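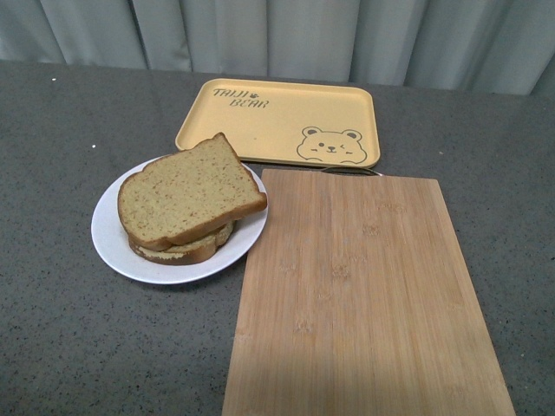

Pletthorpe Breakfast Room: progress report for December

Dear Prapai,

You asked for a proper update and not another one of my two-line emails, so get yourself a coffee. I'll go through where the room is, where the money went, and what I still need from you before we close for the holidays.

The counter and the curtain

The counter is in use! You'll remember the old one (the one with the burn mark that everybody put their mug on, so we could pretend it wasn't there). The new top is the gray speckled one you liked from the sample box, and I'm so glad we went with it over the white. Crumbs do disappear into it a bit, so I've asked the morning crew to wipe it down whether it looks like it needs it or not.

The curtain is up behind it too, in the gray-blue. I went back and forth on that color for longer than I'd like to admit. It hangs right down to the back of the counter, and I'm still deciding whether to take it up a little. My worry is toast crumbs and jam getting into the hem. I'd like to run it as it is through the winter and see how it washes.

Plates, boards and trays

We kept this simple, the way we talked about in the fall. White round plates, bamboo cutting boards, and a tray for carrying things to the tables. The bread gets sliced on the board, goes onto the plate, and the plate goes onto the tray. That's the whole system, and the kids who help before school had it down by the second morning.

You'll have spotted the yellow tray with TAIJI BEAR on it and the bear peeking up in the corner. It was never on the order list. I had plain ones down in the budget – sensible, boring ones – and then I saw the bear and that was that. It cost the same as a plain one, I promise, and the receipt is in the folder. The little ones argue over who gets to carry it, so I've started a turn list on the back of the door.

The boards need oiling now and then and I hadn't put anything aside for that. I've taken it out of the cleaning line for now. If you'd rather see it under equipment, tell me and I'll move it.

How the mornings are going

We're running 4 mornings a week, which is what we promised in the application. Doors open at 7:15 and most of the rush is over by 8. Toast is still what everyone wants. I had big ideas about oatmeal and I made a huge pot of it the first week, and I ate most of it myself. I'll try again in January with brown sugar and see if that helps.

Bread comes from Katix, delivered the evening before. They've been good to us, apart from one delivery that went to the wrong door and sat outside in the rain. They replaced it the same day without any fuss. Lüthi does the butter and jam, and there I do have a small grumble: the jam comes in tubs so big that they take up a whole shelf in the fridge. I've asked for the smaller size from next month on.

Two slices each is the standard plate. Some of the older kids come back for more and I let them. So far we haven't run short, but I'm keeping an eye on it, and if I need to raise the bread order I'll write to you first.

Money

From the 2,000 dollars for the room, the counter took the biggest bite, then the fitting, then the curtain and rail. Everything for serving came out of what was left. The full breakdown is in the Prondora sheet, on the tab marked "room." I've matched every line to a receipt except for the curtain hooks, which I paid for in cash and lost the slip for. I'm happy to cover those myself if it's a problem on your end.

What's still open

There are 3 things on my list. The shelf over the sink still has to go up, and the bracket we were sent is the wrong one. I want a second power outlet near the counter so we can run two toasters without a cord across the floor, and the quote for that should be with you before the break. And I need your okay on the spring bread order by the end of the month, or Katix can't hold the price for us.

Come by some morning if you can. Any time after 7:30 is fine, and there'll be toast. If you come before that I'll probably hand you a cloth!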